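Small states and the habit of waiting

I've been reading about buffer states again, mostly on the train, and I want to get some of it down before the library wants its books back. My interest is in the countries that sit between two larger ones and have to decide, over and over, how close to stand to each.

The usual account says a small state has a choice between balancing and bandwagoning. It can line up against the stronger neighbor with whoever else will help, or it can line up behind that neighbor and hope to be treated well. I learned this in college and repeated it for years. I now think it describes the behavior of small states in a crisis and misses most of what they do the rest of the time, which is wait.

Waiting is a policy. It takes staff, money and a certain amount of nerve. A foreign ministry that wants to put off a decision on a port lease or a basing agreement has to keep both sides talking. It asks for another technical study. It sends a delegation that has no power to sign anything. It agrees to a framework and then spends two years on the annex.

My friend Dela Dankwa worked for a while on the staff side of trade talks and doesn't share my admiration for this. Her view is that delay mostly happens by accident. The ministry has too few lawyers, the one person who understands the customs schedule is on leave, and later somebody writes a book calling it strategy. I think she's right about a good many cases. But the pattern holds up too well across different governments and different decades for me to put it all down to short staffing.

Finland after the Second World War is the case everyone reaches for. The 1948 treaty with the Soviet Union committed the Finns to resist an attack on or through their own territory, and it provided for consultations if such a threat came up. It also acknowledged, in its preamble, Finland's wish to stay outside the conflicts of the great powers. Successive governments leaned on that line hard. When Moscow asked for consultations in 1961, the Finnish president went to see Khrushchev and the talks were put off. People in the West used "Finlandization" as an insult. From Helsinki it must have looked like one more year gained.

Austria is a different sort of case. Its neutrality came in 1955 as part of getting the occupying armies to leave, so the waiting came first and the settlement after. That was ten years of occupation by four powers, with a working national government the whole time. I'd like to read more about how that government handled its daily business with the Soviet side, and if anyone knows a good book in English, please leave the title in the comments.

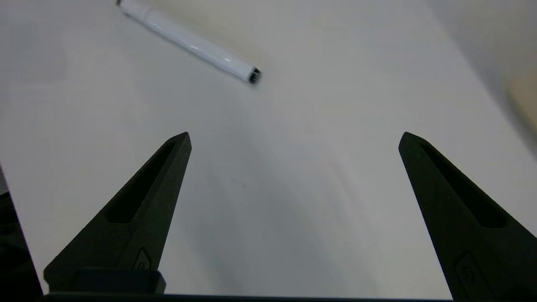
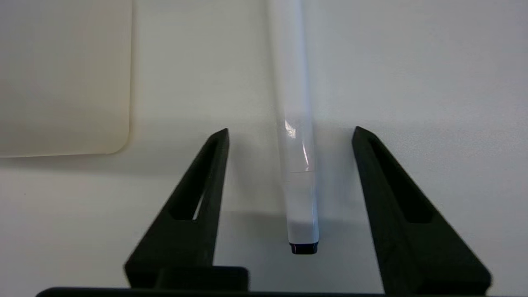
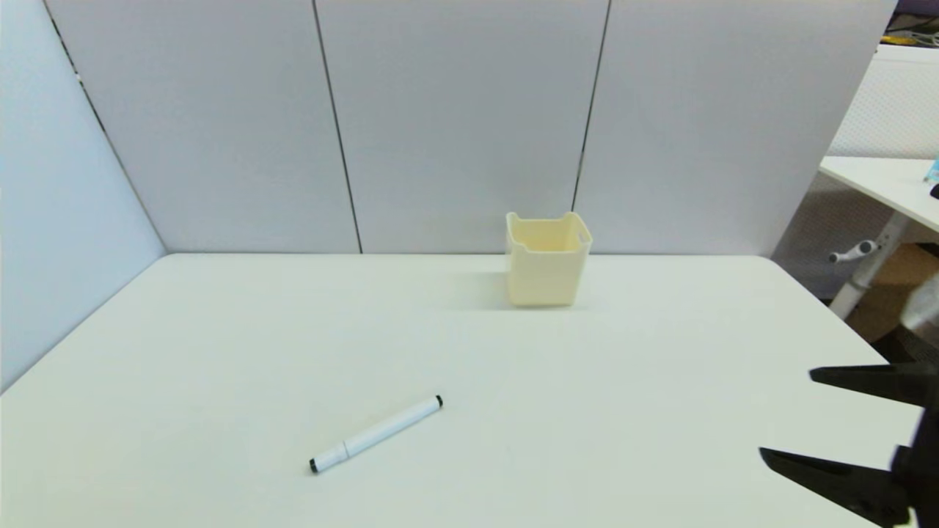 What waiting costs

The part I keep coming back to is the price. Delay looks cheap from outside because nothing seems to happen. At home it can be expensive. Investors don't like a country whose trade position may change next spring. Military planners can't order equipment that has to fit with somebody else's. Politicians who want to join one camp or the other get louder each year the question stays open, and they start to treat each other as agents of a foreign power, which some of them may be.

There is also the problem of what the larger neighbor makes of it. A big state may put up with delay for a long time and then decide, for reasons that have little to do with the small one, that it has run out of patience. The small state usually finds out late. Its diplomats have been reading the same polite letters for years and have gotten used to the tone.

Tharun Shetty, who read a draft of this, said I was leaving out geography. A country with mountains or a hard coastline can afford to wait longer than one that is flat and has a railroad running through it. He pointed out that Belgium was neutral by treaty from 1839 and that this did it no good in 1914. I'd answer that it did it quite a lot of good for 75 years, and that plenty of alliances haven't lasted that long. But I accept the general point. Waiting works best where an invasion would cost more than the delay does.

It also seems to work better when there are several large powers than when there are two. With two, every signal is read as leaning one way. With three or four, a small country can take a loan from one, train its officers with another and sell its timber to a third, and no single deal settles the matter. If we are headed back to a world with more big players, I'd expect to see more governments doing this and fewer of them being embarrassed about it.

I'm less sure what it means for the large countries. American officials tend to treat a missing answer as a no, or as a yes that needs more pressure. Either reading can turn a patient government into a hostile one. I don't have a good suggestion except to leave the offer on the table and go work on something else for a while.

Next on my list is Thailand between the British and the French in the nineteenth century. It gave up territory on several sides and kept its independence, and I don't know yet whether I'd call that waiting or paying. I have 50 pages of notes and they don't agree with each other. I hope to post something in May.

27 comments
Shared 2 times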